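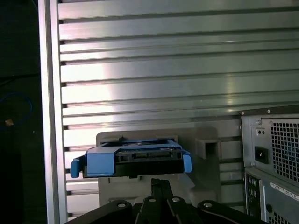
Ofori 录音档案 数据说明

Ofori 是一个街头叫卖声和市场谈话的录音档案。本文件说明档案里有什么、怎样下载、怎样检查文件,以及使用时请注意的事情。中文不是我的母语,如果有的句子不清楚,请以英文版 README 为准,也欢迎您告诉我怎样改正。

内容

现在的版本有 3,495 个录音文件,总长度大约 77 小时。录音的地点是菜市场、鱼市场、长途车站和学校门口。每个文件只有一个声道,格式是 FLAC。早期的录音来自磁带,由 Flemex 工作室转成数字格式,所以有底噪。我没有做降噪,因为降噪以后,远处的人声常常会消失。

文件夹结构

audio 放录音
text 放文字转写,不是每个录音都有
meta 放元数据表
check 放校验文件

元数据表有 9 列:编号、地点类型、录音月份、时段、语言、设备、时长、转写状态、备注。地点类型是按照我自己的分法写的,一个地点如果早上是菜市场、晚上是小吃街,就按录音的时候来写。备注这一列的语言不统一,有中文,也有英文,以后会慢慢整理。

下载和保存

全部文件需要 200 GB 的空间,包括没有压缩的原始版本。如果您只需要听,请下载 audio 文件夹里的小包,解压以后就可以用。下载中断的时候,可以从断开的地方继续,不需要重新开始。

下载完成以后,请用 check 文件夹里的 SHA-256 文件做一次校验。如果有一个文件不对,只要重新下载这个文件。Windows 用户请注意,路径太长会出错,最好解压到磁盘的第一层目录。

我们建议保存两份,放在不同的地方。硬盘长期不用也可能坏,所以每年二月我们把备份盘都接上,重新校验一次。校验用的小程序叫 Wiltar,在 tools 分支里,它只读文件,不会修改任何东西。

转写规则

听不清楚的词写成 [?],两个人同时说话写成 [重叠]。叫卖的时候拉长的音,用波浪线表示,但是不表示拉长了多久。方言词尽量用常见的汉字,没有合适的汉字就写拼音。价格全部写成汉字,不写阿拉伯数字。

隐私

录音里如果有人说出电话号码或者住址,这一段已经换成静音。如果您听到有遗漏,请把文件编号和时间点发给我们,我们会在下一个版本里改。请不要用这些录音去辨认某一个人,也不要用来合成某一个人的声音。

已知问题

车站的录音里有广播音乐,可能有版权,所以这些文件没有放在公开的小包里。
部分磁带的转速不稳定,音高会有一点偏差,请不要直接用来做声调的测量。
时段一列里,“傍晚”和“晚上”的分界在旧版本中不一致。

许可

录音和转写可以用于教学和研究,商业使用请先联系 Rornex 声音资料室。引用的时候请写“Ofori 录音档案”和版本号。版本号在 meta 文件夹的第一个文件里。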